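About Kureo

Home | Services | Drawer layouts | About us | Contact

What we do

Kureo services and organizes bedside storage for residential care homes, small clinics and private rooms where medicine is kept close to the bed. The work covers the cabinet itself (runners, fronts, locks, casters), the contents of the drawers, and the written layout that tells the next person where each item goes.

We started as a repair shop for drawer runners and cam locks. Customers kept sending back cabinets that had nothing wrong with them. The drawers jammed because a tall carton had been stood on end behind the front panel, or a leaflet had slipped over the back and into the runner. We began writing instructions for loading a drawer, and that became the larger part of the business.
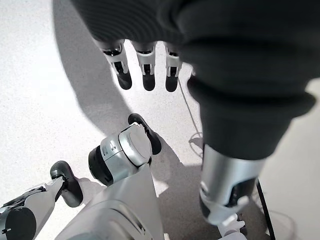 Our current contracts cover over 3000 drawers. Each drawer has its own layout sheet. The sheet is printed on one side, and it records the inside width and depth of the drawer, the clear height under the drawer above, and the items assigned to it.

How a drawer is set up

The drawer is pulled out to its stop and emptied onto a clean tray. Packs are checked against the room list. Anything past its date goes back to the pharmacy in a sealed bag, and anything not on the list is set aside for the nurse in charge. Our staff do not make decisions about medicines.

The drawer is then wiped, the runners are checked for play, and the items go back in this order:

Long cartons at the back, lying flat, parallel to the front panel.
Small boxes at the left, printed name facing up.
Jars and tubs in the middle, lids closed, never stacked.
Flat card packets at the front, where they can be lifted with one hand.

Cartons may not stand higher than the side walls of the drawer. A box that tips or leans when the drawer is closed at normal speed is laid down and the layout sheet is corrected. We test each drawer with 12 open and close cycles before signing the sheet.

Loose blister strips are returned to their own carton. If the carton is missing, the strip is bagged and labeled by the home's own staff.

Fronts and colors

Most of the cabinets we look after have a white body. Drawer fronts vary by site, and we have learned to leave color alone unless asked. Residents often know their drawers by position and color – top blue, second blue, and so on – and a replacement front in a different shade causes calls for weeks. Replacement panels are cut and finished to a sample by the Śliwiński workshop, which also makes our drawer bottoms. 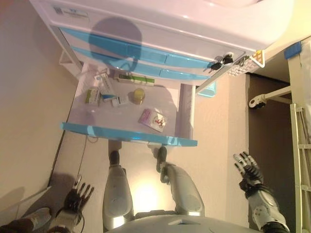

Locks and keys

A key left in a drawer lock is the most frequent entry in our visit reports. On a medicine drawer we log it, tell the person on duty, and leave the key where local rules say it should be. We carry no customer keys off site.

Lock records are kept in Privbridge, our internal register. It holds the lock number, the room, the date of last service and the number of keys issued. It does not hold resident names. The standard issue is 2 keys per lock. Additional keys need a signed request from the home.

Floors, cables and clearance

Before any drawer is worked on, the technician checks the space below and in front of it. Lamp, phone and bed-control cables are moved clear of the drawer's path and fixed to the wall side if the home allows it. An open drawer needs its full depth plus room for a person to kneel. Where the bed stands too close, we note the gap in the report and leave the bed where it is.

Baskets and bins kept beside a cabinet are outside the standard service. They can be added to the layout sheet at no charge if the home wants their position recorded.

Training

Peta is our half-day course for care staff, held on site. The group works on a real cabinet with empty packaging, and each person loads, checks and signs for a drawer. The last hour is spent on faults: a loose front, a runner off its track, a lock that turns without catching. Saturday sessions are available for night staff. Course notes stay with the home.

What we do not do

We do not supply, count out or dispense medicines. We do not service refrigerated units or controlled-drug safes. We do not sell new cabinets, although we will measure a room and say which sizes fit.

Service terms

The minimum contract is 100 drawers. Smaller sites can share a contract if they are visited on the same day. Runners and locks fitted by us are covered until the next annual service. Spare drawer fronts are made to order, with new orders closed for the month of July.

Layout sheets remain the property of the home and may be copied freely. Please send corrections with the drawer number – the room number alone is not enough where a room has two cabinets.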